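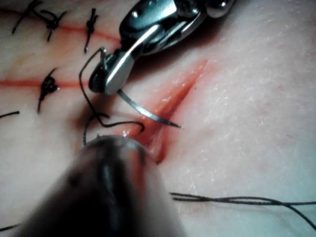 How do you choose a hand for a robot?

When you lose a button, somebody takes a needle and sews it on again. A doctor does a similar thing when a person has a deep cut. The doctor closes the skin with a thread, and each little loop with its knot is called a stitch. Sometimes the doctor does this with the help of a robot. The robot does not decide anything by itself. The doctor moves two handles, and the robot's small metal hands make the same moves, only smaller.

At the Uterell workshop in Oradmont we compare such hands. We call them grippers. Our question is easy to say and difficult to answer: which gripper is the best for holding a needle?

We do not try this on people, of course! We use a soft practice pad, with cuts in it that are red inside. The needle is curved like a piece of a ring. If you turn it, the point goes into one side of the cut and comes out on the other side. A straight needle would need much more room.

The first gripper in our test is called Kang. Its jaws are short and press very strongly. The second is called Stomevar, and its jaws are longer and thinner. With each one we made 100 stitches. Then we looked at three things: did the needle slip, did the thread break, and how long did one stitch take?

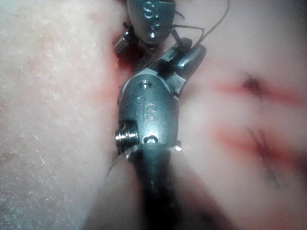

Two grippers must work together, like your two hands when you tie your shoes. One holds the thread and the other one comes to take it. They meet in a very small place, and they should not bump each other. Try it at home with two spoons and a piece of wool, and you will see that it is a slow job.

Kang let the needle slip only two times. Stomevar let it slip nine times, but it was faster with the knots. One stitch took 73 seconds with it, and with Kang it took 194 seconds. So each gripper is good at something different. Now we want to try one of each kind together, and this time we will make 500 stitches.

There is also a small camera, and it sits near the gripper. From there it looks at the needle from very close. When the metal shines too much, it is hard to see the thin thread, so we also test different lamps.

Words to remember
Gripper: the hand of a robot.
Jaws: the two parts of a gripper that open and close.
Stitch: a loop of thread that holds two sides together.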